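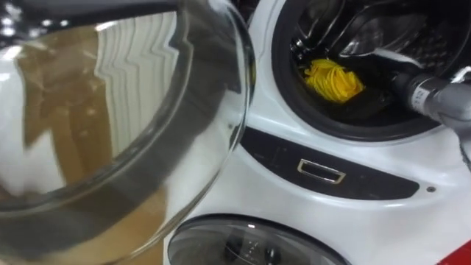 洗衣机前面的开放日:Hirutow请大家来看机器人做家务

2020年6月13日

各位媒体朋友、邻居、还有一直在留言里催我们“什么时候能看到真机”的朋友们,大家好!我是Sowmya Kandasamy,Hirutow的对外联络负责人。这篇稿子本来应该由市场部写得四平八稳,结果他们看完我的草稿说,就这样发吧,所以接下来您读到的基本上就是我平时说话的样子。

先说正事。Hirutow家务机器人项目Rirar的第一次公众开放日已经办完了,一共来了200位访客,分成18组进场。我们原先打算一组待二十分钟,后来根本收不住,有一组光是在洗衣机旁边就站了半个多小时,还有位老先生问我能不能跟着下一组再看一遍(当然可以!)。

这次演示的主题就是洗衣服。为什么选洗衣服?我们内部吵过好几轮。Normand Fehr是Rirar的技术主管,他一开始想演示叠餐巾,理由是桌面任务稳当,观众也看得清楚。负责现场的Audrey-Anne Boychuk不同意,她说叠餐巾大家在网上都看腻了,要来就来一个自己家里天天碰到的活儿。两个人在走廊里争到吃晚饭,最后Normand松了口,条件是演示前要给他留足够的时间调试。后来他从一月一直调到了开放日前一天晚上,期间我每次路过实验间,都看见他蹲在地上跟滚筒较劲。

用的洗衣机是一台白色的双滚筒机型,上面一个大滚筒,下面还有一个小的,就是很多家庭会把大人小孩的衣物分开洗的那种。这台机器对人来说很顺手,对机械臂来说可不太友好:门口有一圈厚厚的黑色橡胶密封圈,手臂从旁边探进去的时候,角度稍微偏一点就会蹭到;滚筒里面又暗,金属内壁还反光,摄像头看着直犯晕。Normand管这叫“黑屋子里找袜子”。
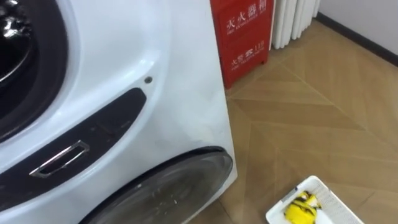
说到衣物本身,我们特意挑了颜色鲜亮的东西来练,黄色用得最多。有位带孩子来的妈妈问,那深色的怎么办,我家全是黑T恤。这个问题问得太准了,Normand当场就承认,深色衣物放在滚筒里目前还是难点,识别成功率明显要低一截,团队接下来会专门攻这一块。我站在旁边有点紧张(做公关的嘛,听到工程师在媒体面前说“我们还不行”,心跳总会快一点),可是那位妈妈听完反倒笑了,说那等你们能洗黑T恤了我再来。好的,我已经把她的联系方式记下来了!

再给大家交代一下准备工作的情况,因为好几位记者朋友都问到了数字。开放日之前,Rirar团队在这个任务上一共做了2,021次练习,其中1,360次完整走完了流程,也就是从伸手进滚筒到把东西放好,中间没有人接手。剩下那些没走完的,原因五花八门,有抓滑了的,有夹到一半衣角挂住的,还有Dwight Lapointe不小心把电源线踢掉的(他让我不要写,我说不写不行)。Dwight负责采集和整理数据,他把每一次没走完的练习都留了记录,排了类别,开放日当天就贴在休息区的墙上给大家看。我原本担心这面墙会冷场,没想到围的人特别多,有两位做仓储自动化的同行拿着本子抄了好久。

也有不少人问我,机器人到底比人快还是慢。慢,现在慢很多。一件衣服人一伸手就拿出来了,它要先看,再算,再慢慢把手臂送进去,碰到密封圈还会停一停。Audrey-Anne在讲解的时候没有回避这件事,她的说法我很喜欢:您家里的洗衣机转一次要多久,您也不会站在旁边等它嘛。她还提到,团队现在最在意的是动作稳不稳、会不会弄坏衣服和机器,速度往后放一放。 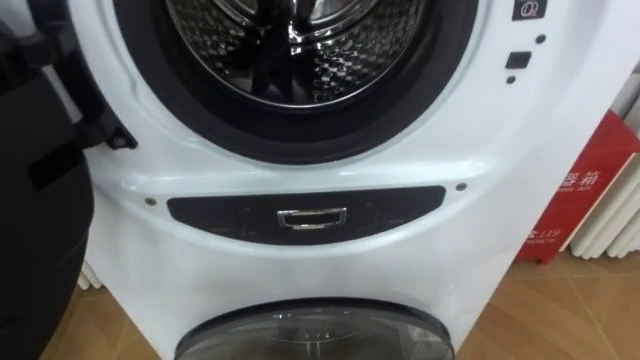

现场问答环节由Brock McIntyre主持。Brock是我们的合作方Bakke派来的产品顾问,以前做了很多年家电售后,讲起洗衣机来滔滔不绝,观众都爱听。他讲了一个我之前完全不知道的细节:下层小滚筒的位置很低,腰不好的人和坐轮椅的人用起来感受完全不同,前者嫌低,后者反而觉得刚刚好。所以他一直建议团队不要只练上层。Normand回应说,上层的取放做扎实之后,下层的小滚筒会排进下一阶段,到时候手臂的姿态要重新规划,弯下去、转过来,每一步都得重新练。

有个小朋友问机器人累不累。Brock很认真地回答说,它不累,但是关节会发热,所以要安排休息。小朋友又问那它休息的时候干什么。Brock卡住了,全场笑成一片。这个问题我们欠着,欢迎读者来信帮忙回答。

关于大家关心的“什么时候能买到”,我只能老实讲:Rirar目前是一个研究项目,没有上市时间,也没有定价,网上如果有人说能预订,请不要付款。我们和Bakke的合作现阶段集中在测试和安全评估,两边的工程师每两周碰一次面。另外,配套的任务编排软件Urum会先在合作伙伴范围内试用,想了解试用条件的机构可以直接写信过来,Dwight会把说明文档发给您。

最后说说下一次开放日。这次报名开放得太仓促,好多朋友没排上,后台的留言我一条一条都看了,实在抱歉!下一次我们打算把每组的时间拉长,人数减少,再加一个可以坐下来和工程师聊天的环节。Audrey-Anne还想请访客自己带一件衣服来,交给机器人试试。Normand听到这个主意的时候脸色不太好看,不过他没有说不行,我就当他答应了。

媒体朋友如果需要采访Normand Fehr或者Audrey-Anne Boychuk,请提前和我联系,写明媒体名称、采访方向和希望的时长。学校和社区想组织团体参观的,也一样发给我,请注明人数和有没有行动不便的访客,我们好提前安排座位和通道。

联系人:Sowmya Kandasamy,Hirutow对外联络部

关于Hirutow:Hirutow从事家庭服务机器人的研究与开发,旗下项目包括家务机器人Rirar和任务编排软件Urum。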